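# Chapter 7: Clearing and Resetting the Table

In this chapter you will learn to

- clear a table in a set order
- carry and stack plates safely
- care for a wooden tabletop between meals
- reset a table for the next guests

**Words to know:** cover, rim, scrape, bus station, turn time, finish, coaster, reset

## The Work Between Meals

Chapter 6 dealt with laying a table before the guests arrive. The table in that chapter was clean, the chairs were in place, and there was time to step back and check the spacing. During service you will rarely have those conditions. Most of the tables you set in a working dining room will have been used by someone else a few minutes before.

The time from the moment one party stands up to the moment the next party can sit down is called the turn time. It covers clearing, wiping, drying, and resetting. At Stadamance, the training restaurant used for many of the exercises in this book, two people working together are expected to turn a table for four without running. The dining room there serves 273 covers on a full day. A cover is one place setting and the guest who uses it, so a table for four has four covers even when only three people come.

Fasil Nigatu ran the Stadamance floor for several years and trained its new staff. His notes for them begin with the plates. Glasses tip and forks slide, but most of the weight on a table is in the plates, and the plates decide how many trips you will make.

## Handling Plates

Pick up a plate by its rim. The thumb lies flat along the edge and the fingers spread underneath. Do not put the thumb onto the eating surface, even when the plate is dirty and on its way to the dish room. Habits formed with dirty plates carry over to clean ones.

Lift the plate straight up before you move it sideways. A plate that is dragged will drag whatever is under it, and the unglazed ring on the bottom of many plates, called the foot, is rough enough to mark a table. You can feel the foot by running a fingertip around the underside. On old stock it may be chipped, and a chipped foot will scratch wood every time the plate moves.

Keep plates back from the edge of the table. When setting, leave a thumb's width between the rim and the edge. When clearing, never park a plate at the edge while you reach for something else. Move it to the tray or leave it where it was. 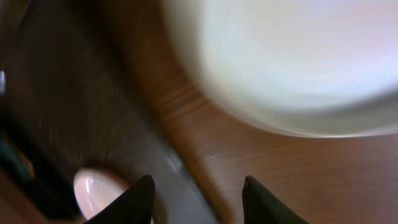
How far should a dinner plate sit from the edge of the table?

The usual distance is one thumb's width, measured from the edge of the table to the nearest point of the rim. Use the same distance for every cover at the table, and line up the handles of the knife and fork with the bottom of the plate.

### The two-plate carry

Beginners should learn to carry 2 plates in one hand before trying three.

1. Hold the first plate with the thumb and little finger on top of the rim and the other three fingers below.
2. Slide the second plate under the first, so that it rests on the fingers and the palm.
3. Keep the elbow close to your side.
4. Leave the other hand free for doors, or to steady the load.

Practice with empty plates over a carpet. Then practice with a spoonful of dry rice on the top plate. If the rice stays in place while you walk across the room and back, you are ready to try it in service.

Large shallow bowls need a different grip, which is covered in Chapter 9.

## The Order of Clearing

Clear a table in this order unless your supervisor tells you otherwise:

1. Food left in shared dishes
2. Plates, with the used knives and forks on them
3. Side plates and bread baskets
4. Salt, pepper, and sauces that will not be used again
5. Empty glasses and cups
6. Napkins and paper

Scrape plates at the bus station, out of sight of the guests. Scraping at the table is noisy and unpleasant to watch. Stack plates by size, the largest at the bottom, and stop when the stack reaches the height of your hand. A higher stack saves one trip and risks the whole load.

Nhi Ninh and Nhung Khương, who manage the two dining rooms at Kiều, use a slightly different order. Their staff take the glasses first, because many of their tables are narrow and the glasses stand between the plates. Either order works. What causes trouble is a team in which each person follows a different one, so that two hands reach for the same corner.

## Caring for a Wooden Tabletop

Bare wooden tables have come back into many dining rooms in place of tablecloths. They cut down on laundry, but they need attention at every turn.

The part you touch is the finish, a thin layer of oil, wax, or varnish over the wood. Wipe along the grain with a well-wrung cloth, then go over the same area at once with a dry one. Water left standing will work into any break in the finish and leave a pale ring. Do not forget the edge of the table. Sauce and crumbs collect on the lip, where sleeves and menus will find them.

Senthil Kulkarni, who refinishes restaurant furniture at the Plunano workshop, sorts table damage into three kinds:

| Damage | Usual cause | What to do |
|---|---|---|
| Pale ring | Hot or wet dishes | Report at end of shift |
| Fine scratches | Dragged plates, grit | Rub with matching wax |
| Worn edge | Belts, bags, chair arms | Refinish the edge |

Fine scratches are the most common of the three and the easiest to prevent. Shake crumbs and salt from the cloth before you wipe, and fold it to a clean side after each table.

## Before You Go On

Set up a table with two covers in your classroom. Have one student clear it while another writes down the order in which things are removed. Then trade places. Compare your lists with the order given in this chapter and mark each point where they differ. Keep both lists. You will need them in Section 7.1, which starts with the tray.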